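Ticket 2754
Product: Nusari meal booking, parent side
Opened by: Sarum nurseries, kitchen office
Opened: August 19, 2026
Priority: normal
Status: waiting on customer

Problem as reported
Parents book a lunch, get the confirmation email, and then get a second one a few minutes later for the same child and the same meal. Most ignore it. A few have been charged twice. The kitchen list shows one lunch per child, so the cook is making the right amount of food and the mistake only appears on the bills.

Started after the new menu was loaded. The old menu is still on the system but switched off.

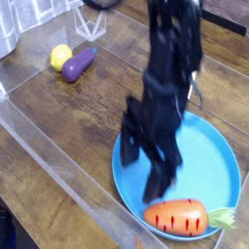
What we checked first
Mail log for one site. Two messages sent for each booking, with different message numbers, so the mail server isn't repeating itself. Something is asking it to send twice.

Booking table. One row per booking. No duplicates.

Payments table. Two rows for some bookings, one for others. The ones with two rows all include a vegetable side. Bookings for a main meal only are fine.

Turned off the reminder job for 30 minutes and made test bookings. Second email still came. Turned the reminder job back on.

Menu import
The new menu came in as a spreadsheet through Redunano. Each side dish has its own code. Carrots and aubergine were given codes that already belonged to dishes on the old menu, which had been switched off but not removed. When a parent picks one of these sides, Nusari finds both dishes, takes the price from each and sends a confirmation for each.

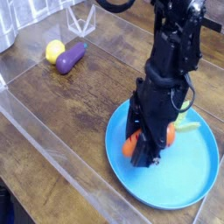

The kitchen list only reads active dishes, so the extra one never reaches it. I changed the carrot code on the test site from 2413 to an unused number and booked again. One email, one payment row. Changed it back and the second email returned.

Same test with Magyar as the payment provider in place of the default. Same result, so the provider is not the cause.

Fix applied
New codes given to the affected sides on the live site. The import now stops with a warning if a code is already in use, even by a dish that is switched off. Existing bookings were not touched.

Refunds have to be approved by the customer. The list of double charges has 40 lines and is attached to the ticket as a spreadsheet. Please check it against your own bills before we send anything back. 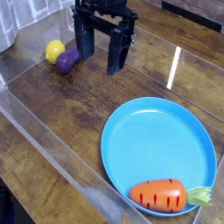

Sarum replied that the list matches theirs apart from one child who left before the new menu began, and asked for that line to be held until the family's account is closed. They also wanted to know if the old menu could be deleted before the September bookings open.

Line held. The old menu can be deleted once the refunds are through, as they still point to it. Please confirm the remaining lines.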